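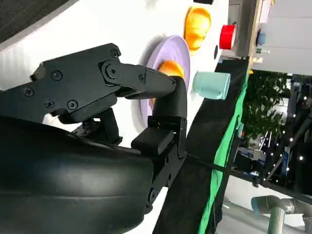
Gripper at the lavender plate, with the mint-green cup further along the table.

Bench gallery - planning for the second arm

Posted 12/08/2024 by Charito Rivera

We have one arm on the bench and money set aside for another. The gallery goes with the equipment plan, so people approving the spend can see the kind of work the arm does. The table work is small tabletop objects: plates, cups and toy food in plain colours.

Close-up notes
The fingers are flat black plates held with round-head screws, with a larger pivot bolt at the joint. The fingertip ends in a hook. Fingertips are a wear item, so the plan carries 8 spares, ordered with the arm.

Objects
Crockery and toy food come out of the consumables line. They are cheap and should stay there. Please don't put them on the equipment form.

Quotes so far
Markent - $3,606 for the gripper and wrist camera, 18 months' warranty, freight extra.
Heltureck - gripper only. Still waiting on a price for the camera mount.
Dimik - no local service, so any repair means shipping the unit back. I have left them in for comparison.

Still to budget
A second table, the same height as the first. Cable covers. Two days of setup and training, which Pangilinan will quote separately once we pick a supplier.

Orders need to be in by the end of September to come out of this year's allocation. Send changes to Charito before then - the spreadsheet is locked once it goes to finance.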